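Bamboo boards keep going fuzzy and dull – what am I doing wrong?

Asked in Kitchen & Home > Care and Cleaning

Posted by Stiner

Hi all! I finally replaced my scratched-up plastic boards with bamboo ones this spring and I love them. They're light enough to grab with one hand, they look great on the counter, and slicing tomatoes on them is a real pleasure. The big one even has a groove for juice, so I've stopped chasing chicken drippings with a paper towel.

Here's my trouble. After a few months both boards feel fuzzy, especially in the middle where I do most of my chopping. The color has gone pale and kind of chalky too. I wash them by hand with dish soap, rinse, and leave them flat on the counter to dry overnight. I did oil them once when they were new, with olive oil, and the smaller one now smells a little like old crayons.

So, a few things I'd love help with. Can I sand them or will I go through some kind of top layer? What oil should I be using, and how often? And is it okay to keep them lying on the counter all the time? I don't have a free cabinet and I use them at every meal, so putting them away is a pain.

No dishwasher, I promise. I did that to a wooden spoon once and learned my lesson!

Posted by Zurkel

Good news, your boards can be saved, and it's a really satisfying afternoon job. I get a little too excited about this stuff, so bear with me.

Fuzz first. Bamboo is a grass, and water makes the tiny fibers on the surface stand up. Wash the board, let it dry all the way (give it a full day on its edge), then sand it lightly along the strips. I start with 82 strokes of nothing fancy – kidding, I only know that number because my kid counted out loud the entire time. What you want is 400 grit paper if the fuzz is mild. If you have real knife scars you'll need to start with something coarser and work up to the 400. Some people go all the way to 1000 and it feels like glass, but I think it's wasted on a board that's going to meet an onion in ten minutes.

Don't worry about a top layer. Most bamboo boards are strips glued together all the way through, so a light sanding only takes off the rough stuff. The groove is the fiddly part. Wrap the paper around a pencil or the handle of a spoon and run it along the channel. Wipe off the dust with a damp cloth, let it dry again, and it's ready for oil.

Olive oil is your crayon smell. It goes rancid. Get plain food-grade mineral oil from the drugstore. To fix the smell, scrub the small board with baking soda and a bit of warm water, rinse, dry, and then sand. You might have to do it twice. 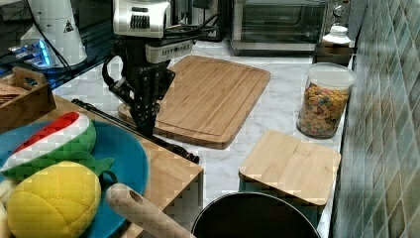

Oiling goes a lot better if you do it in thin coats and let each one soak in. Pour a little in the middle, rub it all over with a clean rag, both faces and all four edges, then leave it overnight and wipe off whatever is still sitting on top. I do three coats on a thirsty board and one coat a month after that. If you own more than one board, do them all on the same night so you only have one greasy rag to deal with. A big rectangle with rounded corners and a smaller square one make a great pair for this, and they're the two shapes I'd tell anybody to buy. Those both have a groove near the edge, so push the rag right down into it with a fingertip, because oil likes to puddle there and get sticky. The little square is also the one to grab for a lemon or a sandwich when the big one has meat on it. Watch where you set it down, though. With a board's front edge poking out toward a pot like that, I'd slide it back before I cut anything.

As for leaving them out, go for it! Mine live on the counter too. Just don't put them down flat while they're wet. Stand them up until they're dry on both sides, and then lay them wherever you like. If one side stays damp and the other doesn't, the board can cup, and then it spins like a top when you try to chop on it.

One more thing and then I'll stop. Once the oil has soaked in, you can rub on a bit of beeswax cream for extra protection. It makes water bead up beautifully. I look forward to it every time.

Posted by Dondik

Sand it, mineral oil, done. Don't use canola either. I ruined one that way.

Also check your knives. A dull knife tears the surface up way more than a sharp one and you'll be back here with the same fuzz by Christmas. And I wouldn't bother with 1000 grit, it clogs. Somebody at my hardware store tried to sell me 4000, which is for polishing metal as far as I know.

Posted by Grigaitė

I agree with most of what Zurkel wrote, and I'd like to stick up for the damp test, which saved me a lot of guessing about when to oil. Flick a few drops of water on the board. If they sit there in beads, you're fine. If they sink in and leave a dark spot, it's time. In my kitchen that's every three weeks in winter when the heat is on, and hardly ever in summer.

For counter storage, keep them away from the toaster oven. I had a lovely board leaning against the side of mine for a year and it split along one of the glue lines. It's a shame, it was my favorite size! A hand's width of space is plenty, and the same goes for the stove.

For drying, a cheap plate rack works great. Mine holds two boards and a baking sheet. If you don't have room for a rack, set two chopsticks on the counter and lay the board across them so air gets underneath.

Stiner, for smells that aren't from oil, like garlic or fish, cut a lemon in half and rub it over coarse salt on the board, then rinse. It works on onions too. I wouldn't count on it for rancid oil, so do the baking soda for that one.

Posted by Stiner

Thank you, these are so helpful! I sanded the big one last night with the 400 and it already feels like a new board. The groove took forever, but the pencil trick worked. Mineral oil is on the shopping list, and I'm moving the small one away from the stove right now.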